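Iltard Pet Neighbors > Cats > Health and Daily Care

Eight-year-old cat has figured out every pill trick. What now?

Posted by Pallavi Dwivedi, 8 January 2022

Hi everyone! I've been reading this board since October, when we adopted Tanguy, and I love it here, so I finally have an excuse to post. Tanguy is eight, orange, enormous, and the sweetest cat I've ever lived with. He had a dental cleaning with two teeth out (the bill came to $292, and he was worth every cent) and came home with antibiotic pills, one in the morning and one at night.

The first day was easy. I put the pill in a soft treat and he swallowed it whole. By the second day he was eating the treat and leaving the pill on the rug, perfectly clean. I tried cheese, tuna, a dab of butter, and crushing it into his wet food, and now he sniffs the wet food for a long time before he'll touch any of it, which worries me more than the pill does. He's never bitten me but he does go under the bed when he hears the bottle rattle.

The vet's office says they can switch him to a liquid if I want. Is liquid really any easier? I've never used an oral syringe on an animal and I'm nervous about doing it wrong. Also, how do I get him to trust his food bowl again? All ideas welcome, we have a good while to go on this prescription!

Faisal Bukhari

Get the liquid. Wrap him in a towel. Done in ten seconds.

Also stop rattling the bottle, keep it in a different room.

Ovidiu Roman

Welcome to both of you! I am so glad Tanguy found you at eight. Older cats are wonderful and people pass them by.

I say yes to the liquid, and I say it as someone who has been through this with three cats, one of them a real fighter called Hamer (after the street where we found him). He had to have medicine every day for most of a year and by the end he would walk up and sit down for it! So please don't lose heart over a few bad days.

First, call the vet back and ask them two things. Ask what flavor the liquid comes in, and ask whether you can come by and have someone show you on Tanguy himself. Our clinic in Trostirano did this for free and it took less time than parking. Mention the missed pills too, so they can tell you what to do about those. Don't double up to catch up without asking. And tell them he's had teeth out and is being slow with his food, they'll want to know if his mouth is sore. If he stops eating altogether, call that same day.

Then practice with no medicine at all. Put a little of the juice from a can of tuna (packed in water) in a clean syringe and let him lick it off the tip. Do that a few times before you ever ask him to take a real dose. He'll start to think the syringe is the best thing in the house.
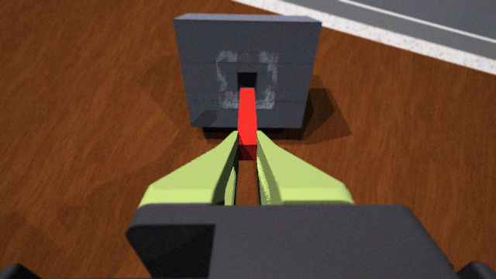

When you do give a real dose, sit on the floor with him between your knees, facing away from you, so he can't back up. Most people do it wrong by coming straight at the cat's face, and I did too! You want the gap at the side of the mouth, just behind the long fang, and you want to be lined up with it before you go in. Think of that slender red peg pointed at the small dark square hole in the gray block: get the tip aimed at the opening first, then move forward. If you're poking around his lips trying to find the spot, he has plenty of time to turn his head. Once the tip is in, give a small squirt toward his cheek, wait for him to swallow, and give another. Never tip his head back and never push the whole dose in at once, he could breathe it in.

Some drool or foam afterward can just mean he hates the taste. If it goes on, or he seems to be having trouble breathing, that's a call to the vet right away. Give him something he loves the second you finish – Hamer got a lick of plain chicken baby food (check the label, no onion or garlic) and he'd be purring before I had the cap back on.

As for the bowl, stop putting medicine in his meals completely. Use a different dish if you can, feed him in another corner, and let him watch you open the can. Ours came around in a few days. Let us know how he does!

Roxana Moldovan

Agree with Ovidiu on nearly everything, but I wouldn't rule out pills forever. Some medicines don't come as a liquid and you may need one someday. Ask about a pill popper, it's a plastic stick with a soft end and it keeps your fingers out of the way. Ask if you're allowed to follow the pill with a little water too. With my girl I do that every time.

I don't care for the towel myself. She fights it more than she fights the medicine. Iulian Pop wrote a long thread here on wrapping cats, though, and plenty of people swear by his way of doing it, so try it and see what Tanguy thinks.

Pallavi Dwivedi

Thank you all so much! The office is mixing up the liquid in chicken flavor, and the tech is going to show me how when I pick it up. He has already had his first syringe of tuna water and tried to follow me to the sink for more!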